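Weißwandtafeln im Seminarraum: Blendung, Haftung, Papieraushang
Projektbericht, Modul Raum und Ausstattung, Harish Kartha und Joaquín Sosa

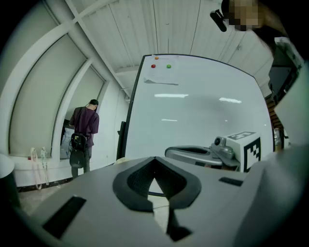 Warum liest man an einer glänzenden Tafel manche Zeilen schlecht, obwohl der Raum hell genug ist?
Die Deckenleuchten spiegeln sich in der Oberfläche, und je nach Sitzplatz liegt der Reflex genau über der Schrift. Mehr Licht verschlechtert die Lesbarkeit dann sogar.

1. Ausgangslage

Im Seminarraum steht eine große Weißwandtafel auf einem Gestell. Sie wird für Gruppenarbeit und als Aushangfläche genutzt. Auf der glänzenden Fläche zeichnen sich die Deckenleuchten als Streifen ab. Unter runden Magneten in Orange, Rot und Grün hängt ein Blatt Papier, dessen untere Kante sich nach vorn rollt. Aus der Nutzung des Raums kamen zwei Beschwerden: Angeschriebenes sei von der Fensterseite aus schlecht zu lesen, und Aushänge blieben nicht glatt hängen. Beide Punkte haben wir im Oktober untersucht.

2. Vorgehen

Für die Lesbarkeit haben wir Wörter in gleicher Schriftgröße an die Tafel geschrieben und von den Sitzplätzen aus ablesen lassen. Geprüft wurde mit offenen und geschlossenen Jalousien sowie bei drei Winkeln des Gestells. Insgesamt kamen 3.408 Einzelablesungen zusammen. Davon entfielen 1.221 auf Plätze an der Fensterseite. Die Auswertung lief über eine Tabelle, in die Joaquín Sosa die Ergebnisse direkt im Raum eintrug.

Für die Aushänge haben wir Kopierpapier der Marke Goldale und ein schwereres Papier von Plollia verglichen. Jedes Blatt wurde einmal nur oben und einmal an allen Ecken befestigt und blieb fast zwei Wochen hängen. Die Blätter wurden vorher nicht gerollt oder gefaltet.

3. Ergebnisse

Die geschlossenen Jalousien verringerten die Helligkeit im Raum, änderten aber an den Streifen nichts. Diese stammen von der Decke. Bei senkrechter Tafel lag der längste Reflex im oberen Bereich, also dort, wo meistens die Überschrift steht. Wurde die Tafel oben leicht nach vorn geneigt, wanderten die Streifen für die hinteren Reihen aus dem Schreibbereich. In der ersten Reihe blieb ein schwacher Rest. Eine Drehung des Gestells zur Tür half nur einer Raumhälfte.

Beim Papier war die Befestigung wichtiger als die Sorte. Nur oben gehaltene Blätter rollten sich unten ein, das dünnere stärker als das schwere. An allen Ecken gehalten blieben beide flach.

4. Fehlerquellen

Die Stifte waren unterschiedlich alt. Blaue Schrift wirkte dadurch an manchen Terminen blasser als schwarze. Die Luftfeuchte haben wir nicht gemessen. Harish Kartha hat die Neigung mit einer einfachen Winkelanzeige bestimmt, die Werte sind deshalb nur untereinander vergleichbar.

5. Vorschläge

Das Gestell sollte eine Markierung für die geneigte Stellung bekommen. Überschriften gehören etwas tiefer als üblich. Für Aushänge reichen weitere Magnete an den unteren Ecken. Eine matte Ersatztafel von Ogilvie haben wir im Katalog gefunden, konnten sie aber nicht testen. Die Tabelle mit allen Ablesungen liegt im Kursordner unter Wurkia.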